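Hatel Counter Tasks, Set 2 - README

Last changed 10 January 2018

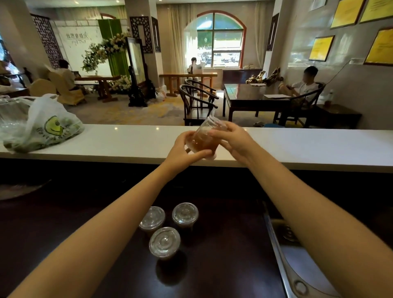
Hatel Counter Tasks is a paid recording set for teams who teach a robot to work with two hands at a service counter. It is sold by Hatel, and it goes together with the Hatel head camera kit, but you can use the recordings without buying the kit. This file tells what you receive, how the folders are arranged and which mistakes we know. Please read the part on licenses before you copy the set to a shared disk.

What is in the set

The set has 461 recordings. All of them are made from the head, looking forward and down, so the hands come in from the bottom of the view. The main subject is cold drinks in clear plastic cups: take a cup, hold it with two hands, turn it, tilt it, put it down next to others. A smaller part is bags, trays and lids.

We chose clear cups on purpose. Many customers told us that their system does well with a paper cup and then fails with a clear one, where the wall reflects the lights and the drink is the only strong color. If your robot will never meet clear plastic, Set 1 is cheaper and probably enough for you.

The places are real rooms with people and furniture in them. Backgrounds are busy. We did not clean them up, and we don't plan to sell a version with plain walls.

Folders

recordings/ - the video files, one for each recording
stills/ - single pictures taken from the recordings
labels/ - one text file for each recording, same name as the video
splits/ - lists for training and for testing
docs/ - this file, the license and the list of changes

The names in labels/ and recordings/ always match. In stills/ the name has an extra number at the end, and this is the position of the picture in the video. Files in stills/ are full size. If you need small ones, it is better to make them yourself, so you know which method was used.

Labels

Each label file gives the start and the end of every action, which hand does it, and the kind of object. The hand can be left, right or both. When both hands are on one cup, we write "both" and then one line for each hand with the kind of hold: from the side, from below, or at the rim. One hand may have two kinds at the same time.

Cups that nobody touches also have a label, but only if they stand on the work surface near the hands. Objects farther back in the room are not labeled.

For lids we use three words: none, flat, dome. In Set 1 there was no difference between flat and dome, so scripts written for Set 1 will stop with an error at this field. There is a switch in the reader called old_lids which joins them again.

Faces

Faces are blurred before delivery. The blur is done by a program and then checked by a person. If you find a face that was missed, write to us with the file name and we will send you a corrected file. You must then delete the old one.

Using the reader

The reader is a small program that comes with the set. It needs 2 GB of free memory. Unpack everything in one folder, keep the names as they are, and start the reader with the path of this folder. It will first compare the files with the list in docs/ and print the names of missing ones. This check is slow on a network disk - you can skip it with no_check after it has passed once.

The lists in splits/ are made by room. A room that is in training is never in testing. Please keep it this way when you make your own lists, or your results will look better than they are.

Known problems

- 7 recordings have labels that start too late. They are listed in docs/changes and will be corrected in May.
- Dark work surfaces next to bright windows are difficult for the camera. In some recordings the edge between a dark tray and a dark surface is hard to find, and our labels there are less exact.
- Reflections of ceiling lights on white counters were sometimes marked as objects by our first labeling tool. We removed those we found.
- There is no depth and no force data. The Plondska wrist sensor is supported by the kit, but it was not used for this set.

License and price

One license is for one company or one school, at one address. Partners in the same project need their own. You may publish results, and you may print up to 20 stills in papers or talks if you name the set. You may not sell the recordings again or put them on a public page. Trained models are yours.

Schools pay half. The order form is the same, please write "school" in the field for remarks.

Where to ask

Orders and bills go through our office in Neltville. Technical questions about the reader are answered by Thakur, the company which wrote it for us. Always send the version line from the top of the reader's output, otherwise they will ask you for it first.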